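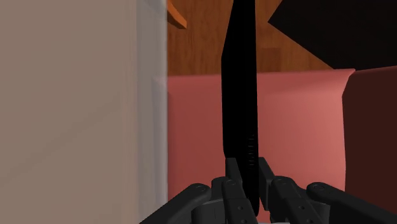 Hugo Riviere asked before the first item whether a close grip should count as a success at all, as the scoring script has been passing episodes where the fingers close on an object and the arm then goes nowhere with it. He would rather see the object leave its support and stay up for a set time. Agreed to take this under item 3.

Talutora simulation group, June meeting
Held at Carcombe, upstairs room, and by call. Started 10:05.

Present: Hugo Riviere, Sylvain Lacroix, Aurélien Collet (chair), Ebony Pirihi (minutes)
By call: Hermenegildo Contreras, joined during item 2

1. Minutes of the May meeting
Accepted with one change. Under "training data" the count should read 2,000 demonstrations. The draft had the count from before the failed recordings were taken out. Ebony has corrected the shared copy.

Matters arising: the license question on the Delaunay object set is still open. Sylvain wrote again and has had no answer. We keep using the old release until we hear.

2. Evaluation run
Aurélien went through the run finished last week. The policy was the one trained on all demonstrations, with no changes since May. There were 700 episodes, 100 in each of the seven rooms, with start poses drawn at random and lighting left fixed. Both camera views were recorded for every episode, plus the joint log.

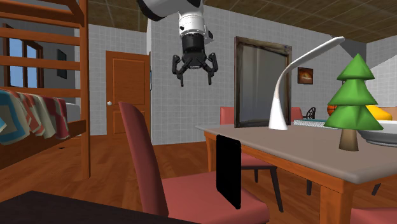
Dining room, arm clear of the table, gripper open and empty.

Results were close to May in the kitchen and the two offices. The dining room was lower. Sylvain thinks this is the chairs, as many of the start poses put the arm near a chair back and the policy slows down a lot there. Aurélien thinks the dark objects are a bigger part of it. Thin black items against a black gripper give the wrist view very little contrast, and several of the worst episodes have one of those as the target.

Hermenegildo asked if the two causes could be pulled apart with the data we have. Aurélien said only partly. The random draw did not balance object color against start pose, so some combinations hardly appear. A second, smaller run with both fixed would answer it.

Hugo asked that the seven rooms stop being averaged into one number in the write-up. The average hides the dining room. Agreed. The table will list rooms separately and the average goes in a footnote, if it goes in.

3. Success rule
The current rule in Fustach marks an episode as a success when both fingers report contact and the object's height has gone up at any point. Ebony checked 70 episodes by hand, ten from each room, without looking at the script's label first. She disagreed with the script on nine of them. In eight of the nine the script said success and she did not. Most were cases where the object tipped or slid and its center rose a little with the fingers touching it. The ninth was a real lift that the script missed when one finger lost contact for a few frames.

Discussion on what should replace it:
Hugo's proposal is object off its support, held for two seconds, with short contact gaps allowed.
Sylvain was fine with that but wanted the support check done from the physics state. Height alone goes wrong with long objects, where one end can be well up and the other still resting on something.
Hermenegildo wanted three seconds. Nobody else minded either way. Settled on two for now.

Old and new scores to be reported side by side for this run only, so people reading the May report can compare. After that the old rule is dropped.

There was a longer talk about whether a partial score is worth having (reach, touch, grip, lift). Aurélien likes it for debugging. Hugo is against putting it in the paper, where he thinks it will be read as a softer way of claiming the same result. Left as an internal log only.

4. Camera views
Sylvain compared policies trained on the wrist view alone, the side view alone, and both. Both is best overall. Wrist alone does well once the gripper is near the target and badly at finding it. Side alone finds the table every time and then tends to close early or late.

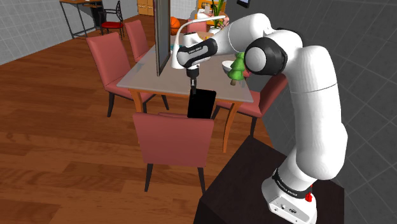

Dining room from the side, arm over the near edge of the table.

Hermenegildo asked how much the side result depends on where the camera sits. Sylvain has only tried one position per room. In the dining room the arm itself takes up much of the view, and he would like to try it from the opposite side of the table. He will also shift the position a little between training and test. If a small shift breaks the policy, that needs to be said in the paper.

5. Machine time
The full run took about two days on the shared machine. The second run should fit overnight. Hugo has the machine booked until Sylvain's jobs start, and they will swap if needed.

6. Actions
Aurélien: set up the second run with object color and start pose balanced, dining room only.
Sylvain: new side positions; write to Delaunay again.
Hugo: put the new success rule into Fustach, rescore the existing episodes.
Ebony: go through the same hand-checked episodes against the new rule.
Hermenegildo: draft the room-by-room table.

7. Any other business
Disk quota is close to full. Please delete May renders that have been copied over. The joint logs stay.

Closed 11:40. Next meeting in July, time to be sent round.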